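Drultley Court - Exterior Grounds Inspection Checklist
Patios, lawn edges and boundary fencing
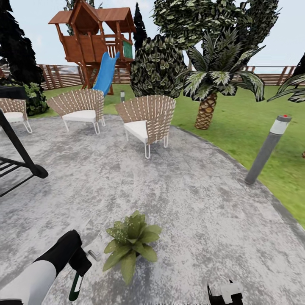 How often does each patio need to be inspected?
Every 12 months, plus a second visit after any repair to the slab or the drainage.

Inspection date: January 21, 2024
Plot: 784
Contractor for paving: Riltarex
Contractor for fencing: Pikier

1. Slab surface
Checked for cracks, flaking and loose aggregate.
Result: Pass.
Comment: Hairline crack near the house side, no height difference across it. Measure again in August.

2. Slab edge and lawn level
Turf should sit level with the concrete or slightly below it.
Result: Minor defect.
Comment: Soil has settled on the north side and leaves a lip. Trip risk in poor light. Top up and reseed.

3. Drainage
Result: Pass.
Comment: Water test run with 4 buckets. No standing water after the set time. Gully cover lifted, cleaned and refitted.

4. Slip resistance
Result: Pass with comment.
Comment: Algae in the shaded strip. Wash with a stiff brush and plain water. Pressure washing is not approved on this finish - it opens the surface.

5. Fence posts
Result: Pass.
Comment: All posts pushed by hand at chest height. No movement at ground level.

6. Fence slats and fixings
Result: Minor defect.
Comment: Two slats loose, one nail head proud. Pikier to refix with screws. Job number 124.

7. Gate and latch
Result: Not inspected.
Comment: Key not available. Carry over to next visit.

8. Outdoor socket
Result: Pass.
Comment: Cover closes fully, trip switch tested. Label faded, replace.

Overall: Fit for use. Items 2 and 6 to be closed before the next tenancy starts. Item 7 stays open.

Checklist completed by: Căpraru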